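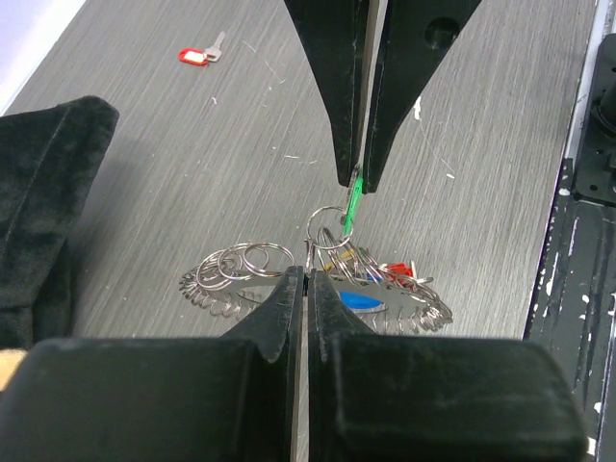
The boathouse on Clesora Lake opens again next weekend, and I got the word straight from Helmi Tuominen, who runs it and who called me while I was up to my elbows in potting soil. Everything's a go! Kayaks, canoes, the two old rowboats, even the pedal boat that steers left no matter what you do. The big change is how you get into the storage racks. The combination lock is gone for good (half of Temano knew the combination anyway, let's be real) and every member household gets its own key. Look for a bright green plastic key tag on a silver split ring, same as in the photo, because that's the color Helmi picked for boat people. Dock people get yellow.

Pickup is at the Dizon Hardware counter on Main, any time they're open. Bring your membership card or at least be somebody they recognize. There are 100 keys cut so far, and more can be made if we run out. The first one is free and a replacement costs six dollars, so maybe don't do what I did with my shed key, which is on the bottom of Clesora somewhere off the swim ladder.

Now for the dock, which I know is what a lot of you really want to hear about. The end section came loose in the May storm and spent a few days over by the reeds with a very happy goose on it. It's been towed back and bolted on, and three of the planks are new. I walked out on it Thursday evening and bounced a little to be sure. Solid! The new planks are a lot paler than the others so it looks kind of patchy, but give it a winter. The repair came to $3,000 all in, and Helmi says it was paid out of the rainy-day money, so dues are staying put this year.

A few things will be different this summer. You'll need to sign up for a boat ahead of time, either by phone or on the sheet taped to the boathouse door, and the slots are two hours long. Only people from the same household in a boat together. Paddles go in the rinse tub when you're done — the blue barrel next to the steps — and life jackets get hung on the fence to dry for the next day. If you've got your own life jacket, please bring it, since the small kids' sizes are going to be in short supply. The snack window stays shut for now. I asked about the lemonade twice and got the same answer both times.

Rowing lessons are on hold too, which made me sad, as I'd finally talked my sister into signing up. Helmi is hoping to start them up again in August but wouldn't promise anything. The Grerkia Cup is off for this year and moves to next summer, same course, around the island and back. Last year's winners get to hang on to the trophy in the meantime, and yes, I have already heard from the people who came in second.

One more bit for the early birds. The gate to the parking lot opens at seven now instead of eight, so you can get out there while it's still flat as glass and the loons are going. Trailers should use the far side by the willow, and leave the turnaround clear, please, it's narrow enough as it is.

Sign-ups by phone start Monday morning. I've already got my eye on the red canoe for that first Saturday, so if you see it's taken, well, sorry! Come say hi from the dock.

Posted 13 Jun 2020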